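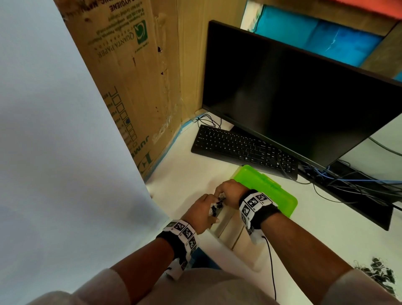
How often does the wrist tracking in a demonstration cell have to be recalibrated?

Once at the start of each session is enough, provided that neither wristband is taken off. A band that has been removed, turned, or swapped needs a new calibration before any further recording is used.

4.2 Setup and upkeep of the recording cell

All human demonstrations for the Praseo data were recorded at one desk. The operator stands and works with bare hands, and the motion of each wrist is recovered from a band printed with square black-and-white markers. A camera worn on the head sees both the hands and the bands. The recovered wrist paths are later mapped to the two grippers of the Clotuvden arm pair, which is housed in a separate room and is described in Section 5.

The bands take most of the upkeep. Each one wraps all the way around the wrist, so that at least one marker should stay in view when the forearm turns. In early sessions we lost tracking when a band slid toward the elbow or when a marker began to peel at a corner. A lifted corner bends the printed square, and the pose estimate then jumps from one image to the next. We now check every marker by touch before recording, and replace the whole set on a band when one fails. Gluing down a single square by hand gave a poor fit to the stored band model, and we stopped doing it.

The cable at the right wrist was the second source of trouble. It runs down past the front of the desk and can pull on the band when the operator reaches forward. Ngozi Ajayi changed the routing on 4th October, leaving a longer loop of slack below the desk edge. In the 424 recordings made before the change, 14 had to be dropped for band slip. In the 489 made after it, we dropped none for that reason.

Small parts are kept in a clear plastic tray with a green lid. Figure 2 shows the clip task, in which the operator handles black binder clips over the tray with both hands. The clips are hard on the tracking system in one respect: their wire handles catch on one another, and the operator has to twist both wrists to part them. This is where markers are most often hidden.
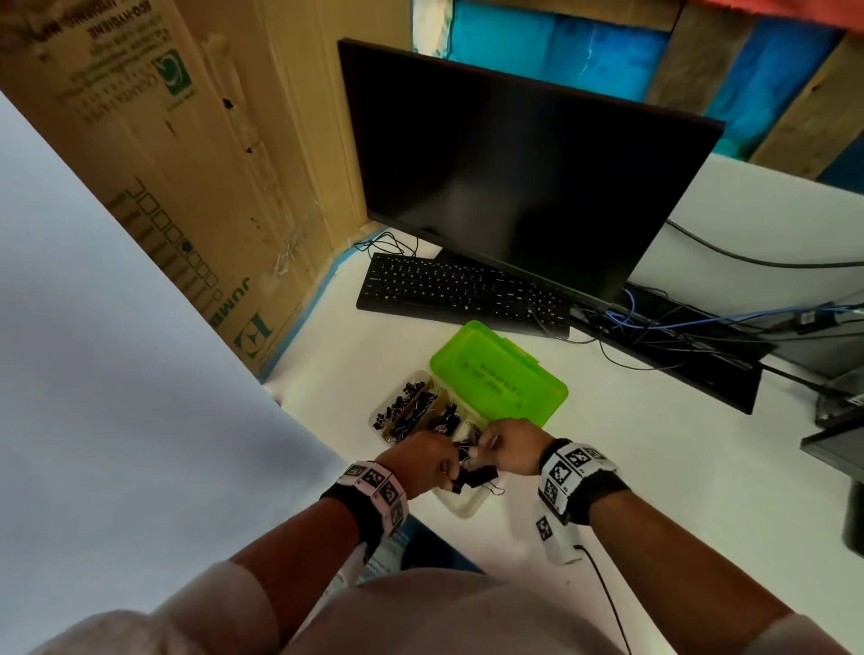
To limit the loss, we ask operators to keep the forearms apart and to avoid crossing one wrist over the other. Gaps of 10 images or fewer are filled by interpolation. Longer gaps are marked in the log, and that part of the recording is left out of training.

The calibration itself is short. The operator holds both hands still, palms down, then turns each wrist slowly through its full range. The software fits the band model to the markers it sees and reports an error for each side. If either value is above the limit, the band is tightened and the step is repeated. Titilayo Bassey wrote the first version of this procedure in August, and it has changed only in the order of the two wrists: the right one is now done first, so that a snagged cable is found early.

The camera lens is wiped before each calibration. The head strap is marked at the chosen length for each operator, and the camera angle is not adjusted once a session has begun.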